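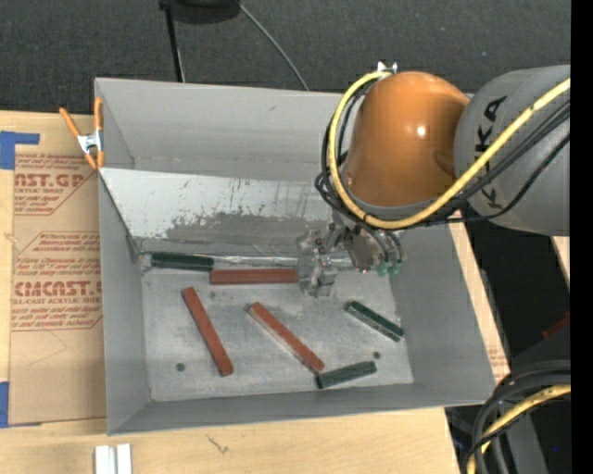 Category: Solid shapes

Cuboid

A cuboid is a solid with six flat faces, each one a rectangle. It also has twelve edges and eight corners, and every pair of opposite faces matches exactly. Bricks, books, shoeboxes and most rooms come close to it, so it may well be the shape people meet most often in daily life. A cube is the special case in which all the edges are equal.

Volume

Finding the volume is wonderfully easy: multiply length by width by height. A cuboid measuring 9 by 4 by 2 centimetres holds 72 cubic centimetres, and a cube with sides of 10 centimetres holds 1000 – a litre exactly.

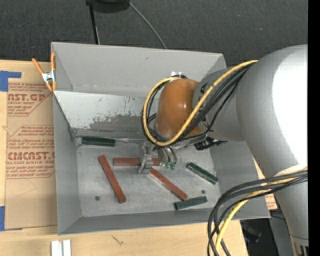 Rectangular blocks in two colours, lying in a shallow metal bin.

Packing

Equal cuboids can fill space with no gaps at all, a gift that spheres and most other solids lack. Walls, pallets and warehouse shelves all depend on it. Mixed sizes are far harder to fit together, and the puzzles built on that problem – some with only a handful of pieces – can keep a keen solver happy for days.

See also: Cube, Prism, Parallelepiped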